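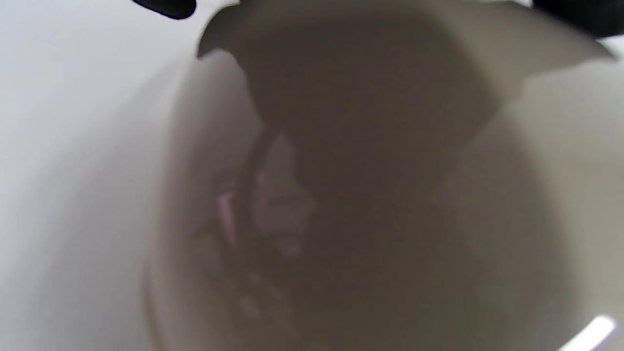
Gastus folding bucket, three months in

I bought the Gastus in May, right before we gave up the apartment with the utility sink and moved into one with no storage to speak of. My old bucket was a hardware store thing that lived in the bathtub. Every shower started with moving it. So yes, I was an easy sell!

I paid a bit more than I wanted to, and I'm still a little annoyed about the shipping (Cutus, the store I used, charges extra for anything they call bulky, and a bucket that folds flat is apparently bulky).

Filling and carrying

It holds plenty for mopping our kitchen and hallway in one go. Carrying it full takes some getting used to. The walls give when you walk, so the water rocks around more than it would in a stiff bucket, and I soaked one sock the first week before I learned to stop about two inches from the top. Pouring is fine if you go slow. My neighbor Kavitha Raju borrowed it for washing her car and brought it back saying she'd stick with her metal one, but she does have a garage to keep it in.

Folding it up

You push the middle down and the rings drop into each other. When it's new it fights you – I ended up kneeling on mine – and after a few weeks it loosened up nicely. Mine goes behind the washing machine now. Let it dry out all the way first or it gets a smell in the creases. Dish soap and an old toothbrush took care of that.
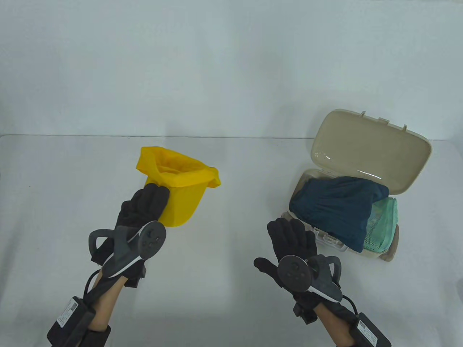

Compared with the Heltus

My sister has the Heltus, which has a hard plastic base and a thicker handle. It feels sturdier when it's full and I like the handle a lot better. It also folds down to twice the height, so it wouldn't fit in my gap. If you've got a closet, get that one.

Would I buy it again?

I think so. I'd give it four out of five, and I'd go for a darker color if you plan on using it for muddy boots.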